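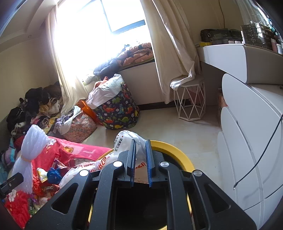
White plastic bag with printed Chinese characters and red lettering.

Broststead Adds Full Comment Export to Irari Blog Hosting Service

BROSTSTEAD, December 6, 2018 - Broststead, operator of the Irari blog hosting service, today announced the release of full comment export for all Irari accounts. The function lets blog owners download every published, pending and hidden comment attached to a blog, together with the thread structure, in a single archive. It is included in free and paid plans at no added charge.

Until this release, the Irari export tool covered posts, pages, tags and uploaded media. Comments could be copied only by saving individual pages, and replies lost their position in the thread. Owners who moved a blog to another host generally had to leave the discussion behind.

The new archive contains one XML file per calendar year of the blog and an index file that maps each comment to the permanent address of its post. Each record holds the comment text, display name, posting time in UTC, moderation status and the identifier of the parent comment. Replies are preserved to a depth of six levels. Deeper replies are attached to the sixth level and flagged in the record.

Email addresses and IP addresses of commenters are left out by default. A blog owner may include email addresses after confirming the account password. IP addresses can't be exported under any setting.

Exports are started from the Data page of the dashboard. Archives for blogs with fewer than 40 posts are normally prepared while the page is open. Larger jobs are placed in a queue, and a download link is sent to the address on the account. The link stays valid for four days. Archives larger than 100 MB are split into numbered parts, which must be unpacked into the same folder before import.

Broststead has also published Zapata, a command-line converter that reads the Irari archive and writes files suitable for import into other blog platforms. Zapata checks each parent identifier before writing output and lists any orphaned replies in a plain text log. It runs on Windows, macOS and Linux. The source code and a description of the archive format are available from the developer section of the Irari website.

The following limits apply to the first release. Reactions and comment ratings are not exported. Images posted inside comments are stored as links and are not copied into the archive. Comments made through the Brornotance sign-in widget are exported with the display name only, and the connection to the commenter's Brornotance profile is not retained. Blogs with more than one administrator can run one export at a time.

The existing post and media export is unchanged, and archives made with it remain valid. Scheduled exports are in testing and will be offered to paid accounts first. No release date has been set.

Availability

Comment export is being enabled by server group during December. Account owners will see a notice on the dashboard when the function is active. No change to blog templates is required.

About Broststead

Broststead develops and operates hosting software for independent blogs and small publications. Its products include the Irari hosting service and the Zapata conversion tool.

Media inquiries may be sent through the press form on the Broststead website.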